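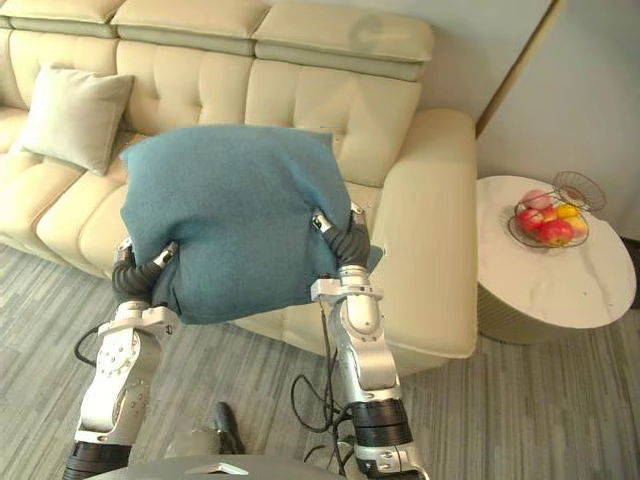

Placement of Loose Cushions on a Sectional Sofa: Effect on Seat Depth and Tidying Time

Bjarnason Student Housing Project, Furniture and Interiors Group
April

1. Background

The shared lounge in the Wendance building is used by residents from early morning until late at night. It is tidied once a day, and the sofa takes up a large part of that work. Loose cushions end up on the carpet, behind the backrest, or stacked in one corner. There was no agreed layout, so each person who tidied the room left it in a different state.

The aim of this project was to choose one standard layout for the loose cushions and to write a short procedure for it. Two things were measured: how much usable seat depth is left when a cushion is in place, and how long the reset takes.

2. The sofa

The sofa is a sectional in cream leather. The backrest is tufted and divided into rectangular panels with button stitching. Padded headrest sections run along the top, and the seat has rounded, stitched segments that bulge out at the front edge. The right end finishes in a wide, boxy armrest with a flat top. A side table stands to the right of it.

Three features matter for the layout.

The backrest is uneven. A pillow set flat against a panel touches the raised areas and bridges the stitching, which leaves a small gap behind it. A pillow set at an angle rests on one edge and one corner and tends to stay where it is put.

The leather is smooth. A cushion placed too far forward on the seat slides when someone sits down next to it.

The front edge is curved. We first tried to measure seat depth to the outermost point of the bulge, but that point moves when the seat is loaded. All depths in this report were taken to the seam above the bulge, with nobody seated.

The right headrest has a faint round smudge near its upper middle. We did not attempt to clean it. The building office keeps its own list of approved leather products, and testing cleaners was outside our scope.

3. The cushions

Two cushions were used in the trial. The first is a light gray square throw pillow with piped edges. The second is a larger teal cushion, also square, with a soft, fuzzy surface. We refer to them below as the gray pillow and the teal cushion.

They behave differently. The piping gives the gray pillow a definite outline, and it is easy to see when it has been knocked out of line. The teal cushion is soft and sags in the middle when it is squeezed from both sides. Its fabric also wrinkles along the edge after handling and has to be smoothed by hand. In our trials it came down squarer when it was held by both sides at mid-height than when it was picked up by one corner.

4. Method

Seat depth was measured with a steel tape from the face of the backrest panel to the front seam. With no cushion in place the depth was 710 mm. The measurement was repeated for each cushion in each position, from the front face of the cushion to the same seam.

Three layouts were compared.

Layout A: both cushions together at the left end.
Layout B: gray pillow at the left, teal cushion toward the middle, both against the backrest.
Layout C: both cushions laid flat on the seat.

Each tidying trial started with the two cushions on the carpet in front of the sofa. Timing began when the person touched the first cushion and ended when they stepped back from the sofa. Smoothing was included. Members of the group took turns, and the order of layouts was changed between sessions so that practice would not favor one of them.

Residents' use of the layouts was logged separately on a sheet kept at the door. The sheet recorded whether the cushions were still in position at each check. We collected 269 checks in total.

5. Results

Layout C was dropped early. A cushion lying flat takes a full seat out of use, and it was moved in almost every check.

Layout A was the quickest to set, but it stacks one cushion in front of the other. Measured from the front one, the remaining seat depth was 402 mm. Taller members of the group found this too short to sit on without moving something, and the door sheet agreed with them. The front cushion was usually found somewhere else by the evening.

Layout B took slightly longer because the person has to move along the sofa between the two cushions. Depth was reduced at two places, by one cushion in each. The cushions were found in position in 91 of the checks, more than for the other two layouts combined.

The gray pillow was set at an angle, with its top corner pointing up and to the right. Set square, it slowly slid down the backrest. The teal cushion did not show this problem, probably because its surface grips the leather better - we did not test this directly.

6. Procedure adopted

1. Clear the seat and wipe off crumbs with a dry cloth.
2. Lean the gray pillow against the backrest at the left, angled, top corner to the right.
3. Hold the teal cushion by both sides and lower it onto the seat in front of the chosen panel.
4. Push it back until it touches the panel. Release both sides together.
5. Smooth the top edge and tuck in any loose fabric at the sides.
6. Leave the right end clear, next to the side table.

Step 6 was added after the first week of trials. The right-hand seat is the one people use with a drink or a laptop, and a cushion there was always moved.

7. Limitations

Only one sofa was studied. The Volel lounge has a fabric sofa with a lower back, and the angled placement may not be needed there. The door sheet depended on whoever was passing, and there are few entries for the late evening. The depth figures apply to new cushions, and the teal one will probably flatten with use.

8. Further work

The group at Claltell has asked for the procedure and will repeat the timing with three cushions. We also plan to measure the teal cushion again at the end of the term, using the same tape and the same seam.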